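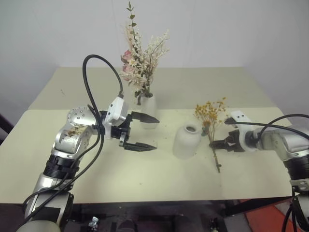

Pale-topped work table against a plain gray wall.

Checking and Storing Home Movie Reels

Old Super 8 and 16mm film can usually be inspected at home with hand tools. Do the inspection before the film goes anywhere near a projector. A projector pulls hard on weak splices and torn perforations, and a small tear can run the length of a scene.

Work surface

Wipe the table with a barely damp microfiber cloth and let it dry. Grit on the surface transfers to the film and scratches the emulsion on the next wind. A light-colored top makes dust and broken bits of perforation easier to spot. Keep drinks, tape dispensers and pencil shavings on another table. Set the two rewinds in line with each other and clamp them down. If they are out of line, the film rubs on the reel flange and the edge curls.

Smell test

Open the can near a window. A vinegar odor means the acetate base is breaking down. Put that reel in a separate room from the others, in a vented can, and have it scanned first. Do not store it in a sealed bag. Musty smells usually point to mold, which shows as a dull web or spots on the outer wraps. Wear a dust mask and leave moldy film to a lab.

Winding through

Wear lint-free cotton or nitrile gloves and hold the film by its edges. Wind slowly, with light, even tension. A full 400 foot reel should take several minutes by hand. Stop at every splice and flex it gently. Cement splices that crackle or lift have failed. Tape splices that ooze at the sides need to be peeled off and redone with fresh splicing tape – office tape leaves adhesive on the neighboring wraps and shrinks over time.

I use a Trovska guillotine splicer for Super 8 and an older Csonka block for 16mm. The Trovska cuts cleaner. The Csonka has better registration pins, and its blade can be replaced with one screw. Check that any splicer matches the gauge. Super 8 and regular 8mm are the same width but have different perforations, and neither will seat properly on the other's pins.

Leader

Add 5 feet of white leader to the head and 3 feet to the tail. Write the reel title, gauge and "head" or "tail" on it with a permanent marker made for film, and let the ink dry before winding. If the original leader carries handwriting, keep it and splice the new piece ahead of it.

Cleaning

Dry cleaning is enough for most reels. Fold a clean lint-free cloth around the film, hold it lightly and wind through once. Refold often so that a fresh part of the cloth is in contact. Never use water, window cleaner or rubbing alcohol. Liquid film cleaner needs good ventilation, and it should be fully evaporated before the film reaches the take-up reel.

Cans and shelves

Replace rusty cans. Vented plastic ones such as the Fasico flat can stack well and do not dent. Lay the cans flat, with the heaviest reels at the bottom. An interior closet is better than an attic, garage or basement. Mine holds at 38 percent relative humidity for most of the winter with no equipment.

Before projecting

Brush out the gate and test with a reel of scrap. My Skotov projector leaves a line down the left side when the pressure plate is dirty – a cotton swab clears it.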